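About Us - Durnedwood Returns Handling

How we work, and what we changed after the February stoppage

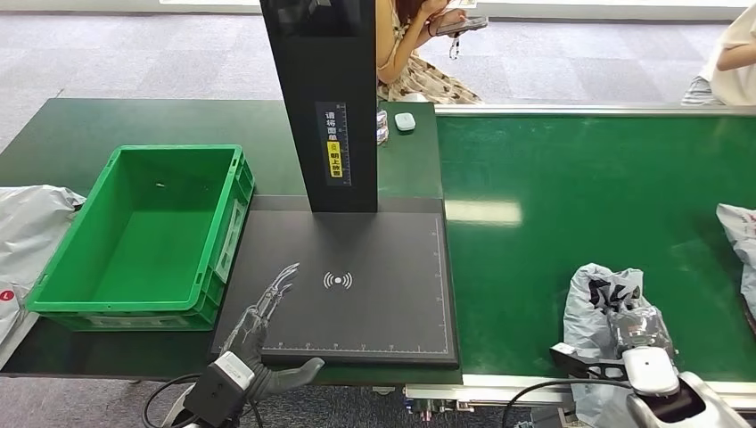

Audrey-Anne Leclerc asked us why a returns company would put its worst month on its About page, and whether customers wouldn't be happier reading about throughput. Some probably would. But most of the people who call us now have already heard about February from somebody else, and we would like them to have our version, with the numbers in it.

Who we are

Durnedwood runs scanning and sorting stations for mail-order returns. Parcels in soft mailing bags are picked up by a two-handed robot, presented to a scanner with the shipping label facing up, and passed along by conveyor. We don't build the robots. We write the handling software, set up the stations and look after them once they are running. Our office and test floor are in the old Zinar building, and we still get their mail.

Our first customer was Cormier, a clothing seller with more returns than staff to open them. Cormier is still our largest account. Skavik joined later and sends us mostly shoes and small household goods.

What went wrong

In February one of the Cormier stations began recording labels against the wrong parcels. The scanner was reading correctly. The fault was in how our software decided that a parcel had been released.

The robot holds the next bag ready while the scanner deals with the current one. When a grip slipped, the hand closed a little further to catch the bag, and our software took that movement as the end of one cycle and the start of the next. From then on, every record at that station was one parcel behind. It stayed that way until someone restarted the station, usually at the end of a shift.

We found 1292 parcels with the wrong record. Of those, 804 were still in the building and could be scanned again. The rest had moved on, and Cormier's customer service team spent a good part of the month sorting out refunds that had gone to the wrong accounts. We paid for that time.

There was also a safety problem, and it was the more serious of the two. While looking into the mix-up, one of our technicians reached over the belt to pull out a bag that had caught on the side rail. The station was paused on screen. A pause stopped the arms but left the belt powered, and it started up when the line behind it cleared. Her sleeve was pulled in as far as the cuff. She hit the stop and was not hurt. She had done what our written procedure told her to do - the procedure was wrong.

What we changed

A pause now cuts power to the belt as well as the arms. Restarting takes a key at the station and can't be done from the office.

The software no longer guesses at a release from finger movement. It waits for the scanner to see an empty pad, then a new label. This is slower. A station that used to clear roughly 500 parcels an hour now does 432, and we quote the lower number to new customers.

Any slipped grip is logged with the parcel before it and the parcel after it. If there are three slips in an hour, the station stops and waits for a person. Cormier asked for two, and we may end up there.

Loose cabling at the wrists remains on our list. It had no part in the February fault, but it came up in the review and we haven't settled on a cable guide that lets the hands turn freely.

Visiting and contact

Customers can visit the test floor by arrangement, mornings preferred. Long sleeves need to be rolled up and lanyards taken off before you go near a belt. The full February report is available to any current or prospective customer who asks for it, including the parts about our procedure. Write to the front office and mark it for the safety desk.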